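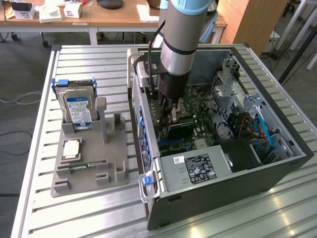 What does Burnari's new operating policy change for its managers?

Decisions on spending, hiring and supplier terms now sit with a single named owner in each unit, and that owner has to record the decision in writing before work starts.

Burnari, the regional distribution company, put the policy into effect in February across all 367 of its employees. It replaces an approval process under which a routine purchase could pass through as many as six managers before an order was placed. Under the new rules the maximum is two: the decision owner and one reviewer from finance.

The change was drawn up by Fatima Yusuf, the company's head of operations, after an internal review of stalled projects. The review found that most delays began between departments. Sales had promised delivery dates that the warehouse had not seen. The warehouse had changed shift patterns without telling purchasing. In several cases two managers each believed the other had signed off, and the work sat untouched until a customer called.

"We had plenty of meetings and very little on paper," Yusuf said. "People left the room with different versions of what had been agreed."

The written record is a one-page form with fixed fields: the decision, the owner, the date it takes effect, the units affected and the condition under which it will be looked at again. Forms are held in Grukeo, the document system the company already uses for contracts. A form with an empty field can't be filed. Affected units are notified automatically and have until the close of the next working day to object. An objection must name a specific conflict with an existing commitment, such as a delivery date or a budget line. General disagreement is noted on the form but does not stop the decision.

Objections go first to the decision owner. If the two sides can't settle the matter, it moves to Ifeanyi Osagie, the managing director, who rules on it at a session held every morning at 8:30. The session is limited to 10 minutes. Anything that needs longer is sent back with a request for more information.

Osagie said the time limit was set deliberately low. "If I need half an hour to understand the dispute, the form wasn't filled in properly," he said.

The policy does not cover pay, disciplinary matters or leases, which stay with the board. Contracts that were already under negotiation when the rules took effect will be completed under the old process. Employees who have changed roles since then keep ownership of their recorded decisions until a transfer form is filed by both the outgoing and incoming owner.

Burnari tested the approach first at Igwe, its packaging subsidiary. Managers there asked for two revisions before the wider rollout. The first gave each decision owner a named deputy, after an absence held up a materials order. The second removed a free-text comments field that had been filling with long side discussions. Both revisions are in the current version.

Some unit heads have raised concerns about workload. Purchasing handles a larger number of small decisions than any other department, and its staff asked for repeat orders to be exempt. The company agreed to a standing form, renewed each quarter, that covers repeat orders from approved suppliers where the price has not changed. A price change of any size requires a new form.

Training is being run by Grerex, an outside consulting firm, in half-day sessions for supervisors and above. The sessions cover how to word a decision, how to identify affected units and how to write an objection that will be accepted. Attendance is required before a manager can be listed as a decision owner. Until then, the manager's own supervisor holds the role.

Yusuf's office will publish a monthly count of forms filed, objections raised and cases sent to the morning session, broken down by unit. The figures will not be used in performance reviews during the first year. A request from the warehouse to extend the objection window during the peak shipping season is still under review.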